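Whitlock Family Theater – Questions People Keep Asking

Updated for the June run of The Zutholm Train, the Sadosico puppet and music show. Read this first please, then email.

How long is the show?
70 minutes, no intermission. Doors to the hall open half an hour before. Lobby opens earlier if you want a snack.

What ages is it for?
Made for 3 to 8. Older kids have come and liked it. Babies welcome, on a lap.

Do babies need a ticket?
Under 1, no. Everybody else yes, even if they sit on you the whole time. Fire rules, we count heads.

How many seats are there?
176, all on one level. Front 5 rows are benches with no backs. Grandparents may want to sit further back.

Are seats numbered?
No. Sit where you like, except the aisle spots with a blue ribbon, those are held for wheelchair users and their families.

Is it loud?
In places. The train whistle song is the loud one, near the end. Ear defenders at the ticket desk, free to borrow, hand them back after.

Is there a relaxed performance?
Friday morning. House lights half up, sound turned down, come and go as you need. Same ticket price. Sells out before the others so dont wait.

Will my kid be pulled up on stage?
Only if they put a hand up. Percy Huamán (he plays the Conductor and wrote most of the songs) picks a few helpers for the luggage number. Shy kids get left alone.

Can we meet the puppets after?
Yes – in the lobby, around 10 minutes after the last song. Line starts by the coat rack. Please let the puppeteers do the holding, the strings tangle very easily.

Can I take pictures?
During the last song, fine. Before that, phones away. No flash at any point. No video, it's in our agreement with Sadosico.

Where do I park?
Pratitz garage, behind the theater. Bring your parking slip to the desk and we stamp it for the evening rate. Street parking is two hours max and they do check.

Can I bring a stroller in?
Into the lobby, yes. Not the hall. We have tags for them, ask at the door.

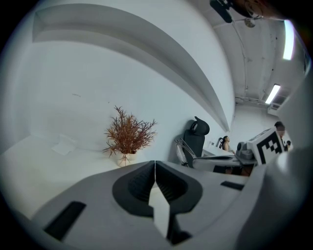
Bright white room, gray gripper in front.

Can I get a refund?
Up to 48 hours before, full refund to the card you used. After that we can swap you to another date if theres room. No swaps on the day.

We're running late, will you let us in?
Yes, at the next break between songs. You may end up at the back for a bit.

Group rates?
Schools and day cares of 26 or more. Email the box office with your date, head count and a phone number. Group orders can't be done thru the website, sorry.

Is there a CD or anything?
Songbook and a download card, both at the merch table. Card or cash.

Lost something?
Ask at the desk. Small hats mostly end up in the bin under the stairs – look there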